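Bestov Wrist Cable Kit 1511
Replacement cable and clamp set for two-arm table stations, with safety notice
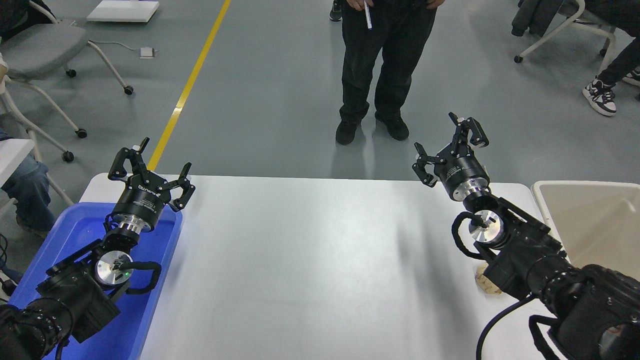
The kit 1511 replaces the coiled gripper cable and the two cable clamps on one arm. It was developed after a fault which we found on stations with the first version of the cable. If your station was delivered with the first version, please read the section "What went wrong" before you order, and please read it also if you have no problem at the moment.

Price: 149 EUR per arm, without tax
Order number: 1511
Availability: in stock
Page last changed: March 2025

What went wrong

On the first version the coiled cable was fixed to the wrist by one clamp only. When the wrist turned many times in the same direction, the coil became tight and began to pull on the plug at the gripper. The plug did not fall out. It moved a little bit in the socket, and one of the contacts was lost for a very short time.

The gripper controller understood this short loss as a restart. After a restart the gripper makes its reference movement, that means it opens fully and then closes fully, with the normal force. It does this also when the arm is stopped by the software and people believe that the station is safe.

The first report came to us from Adamczyk, where Hanna Baran is responsible for the training stations. She was changing the object on the table, the arms were paused, and the left gripper opened and closed one time next to her hand. She was not hurt. In the log file of the arm there was no error, and for this reason our service at first looked for the fault in the wrong place. We exchanged the gripper, and the fault came back. We are sorry for the time this cost her team.

Afterwards we repeated the case in our own workshop. With the wrist turned to its end position and the coil tight, we saw the restart in 7 of 30 test runs. With the second clamp mounted and the new cable, we had no restart in the same test. We know that a test in the workshop is not the same as one year of use, and we continue to collect reports.

Which stations are concerned

All two-arm stations with the Gado wrist flange and the first cable version. You recognize the first version by the plug, which is straight. The new plug has an angle and a locking ring. Stations with the Zirner flange have another cable path and do not need this kit. Please do not mount it there, the second clamp would touch the joint cap.

Left arm and right arm can be concerned in the same way. We have more reports for the left arm, but we think this comes from the programs of our customers, which turn the left wrist more often.

Until the kit is mounted

Stop in the software is not enough for working with the hands near the grippers. Switch off the gripper power at the control box and wait until the light of the gripper supply is off. A green light on a joint belongs to the arm and tells you nothing about the gripper.

Limit the rotation of the last joint in your program to one turn in each direction. The setting is described in the station manual under "joint limits". After the change, drive the arm slowly through the complete program one time and watch the coil. It must hang with a visible bow in every position.

Do not fix the coil with tape or with cable ties. We have seen this at two customers. The cable then breaks inside and the fault becomes worse and much more difficult to find.

Please tell also the persons who only sit or walk near the station. Visitors often put a hand on the table when the arms do not move.

Contents of the kit

1 coiled cable with angled plug and locking ring
2 clamps for the wrist, with screws
1 strain relief for the forearm
1 hex key
1 printed mounting instruction in English
1 sticker for the control box, "Gripper power off before hand work"

The kit is for one arm. For a complete station please order two kits.

Mounting

You need no special training, but the person who mounts the kit should know how to bring the arm to the service position. One arm needs less than one hour.

Drive the arm to the service position and switch off the complete station at the main switch. Open the old clamp and pull the old plug straight out, do not turn it. Put the new plug in the socket and close the locking ring until you feel the click. If you do not feel it, the plug is not fully inside.

Mount the first clamp near the flange and the second clamp behind the wrist joint. The coil must lie free between the two clamps. Then fix the strain relief on the forearm. Tighten the screws by hand with the supplied key, and do not use an electric screwdriver because the clamp can break.

Switch on again with no person at the table. The gripper will make its reference movement, this is normal. Turn the last joint slowly to both end positions. When the coil gets straight at any point, the first clamp is too far from the flange.

After this test you can remove the one-turn limit from the program. Many of our customers leave it inside, and we also think it is a good idea if your work permits it.

Firmware

For the gripper controller there is a new firmware, which you can load free of charge. With this firmware the gripper waits for a command after a restart and does not move alone. It also writes the restart in the log file. The firmware does not repair the cable, so the loose contact will stay and the gripper can lose an object. Please use both. With the new firmware you must start the reference movement after switching on from the menu, and in the test above you have to do this too.

Costs and return of old cables

If your station is still under warranty, you get the kit without payment. Send us the serial number of the station, it is on the plate below the table. For older stations the price above is valid. We would like to receive your old cable, also when it seems to be good. We open the plugs and look at the contacts, and we pay the shipping.

Questions and reports

Sunee Intarasuk in our service department collects all reports about this fault. If a gripper has moved without command, please write to her before you change something, and attach the log file and the name of the program. A short text about the position of the wrist helps us very much. You reach her with the service form, subject "1511".

Accessories

Spare clamp, single
Strain relief for forearm, single
Control box sticker, set of five
Extension cable for gripper supply (not for stations with Zirner flange)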